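Tuesday, February 21, 2023

Went to Drurnetholm again for the midweek match, against my better judgment. The club says the new coach has "changed the mood." I've heard that about the last three coaches, and the mood lasted each time until the first away game in the rain.

We drew with Driria, nil-nil, and the man on the loudspeaker called it a battling point. I'd call it two teams that couldn't pass. Oyewole played the full match on the left and got the ball maybe twice before the break. After it he hit one decent cross in the 64th minute and the whole stand got up as if we'd won the cup. Gate was 339, they announced. I have my doubts. The far side had more seagulls than people.
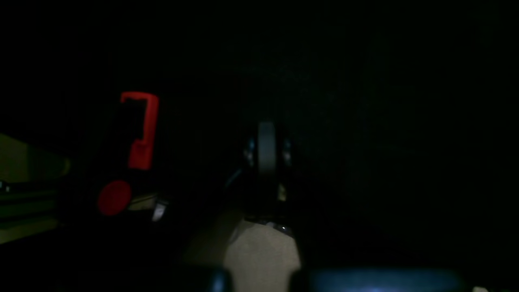 Garba Usman thinks I'm being unfair. He told me on the walk back that you can't judge a side on one draw, that Driria came to sit deep and would have made anyone look slow, and that I said the same gloomy things last year before we stayed up. "Give him until the spring," he said, "then moan."

Fine. But we stayed up on goal difference, and he leaves that part out.

Now there's talk of Grosto putting money in for a proper striker. The talk comes from the program, and the program also said the bar would be open at halftime. It was shut. I'll believe in the striker when he's out there warming up.

Saturday away. Bus is 30 minutes earlier than usual. Haven't said I'm going.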